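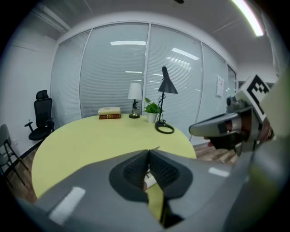

Für unser Projekt im Modul Automatisierung waren wir beim Tag der offenen Tür von Clasen in Veltidberg, und ich hatte mir vorher ehrlich gesagt eine große Halle mit Zäunen und gelben Armen vorgestellt. Stattdessen ein Büroraum mit Jalousien und ein runder Tisch, auf dem ein Buch, Lampen und eine Topfpflanze standen! An dem wurde mit zwei Handgreifern gearbeitet, die man selbst führt. Das Projekt heißt Molodum, und wir waren 29 Leute aus 2 Kursen, also ziemlich eng das Ganze - ich stand zum Glück vorne.

Die Marker auf den weißen Würfeln kannte ich schon aus der Vorlesung (Lageschätzung, Kapitel 4 bei uns im Skript). Spannend fand ich vor allem, wie viel am Ende an der Handhaltung hängt.
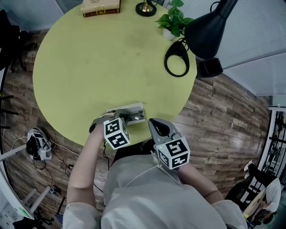
Laut Vortrag sollen es pro Aufgabe 70 Durchgänge werden, und das stelle ich mir auf Dauer richtig anstrengend für die Schultern vor. Gefragt habe ich auch nach den Kabeln, aber dazu kam nur, dass man das bis Juli anders lösen will - mal sehen. Den Vergleich mit dem System von Gouveia habe ich in Abschnitt 3 gepackt, da fehlen mir noch die Zahlen zur Greifkraft.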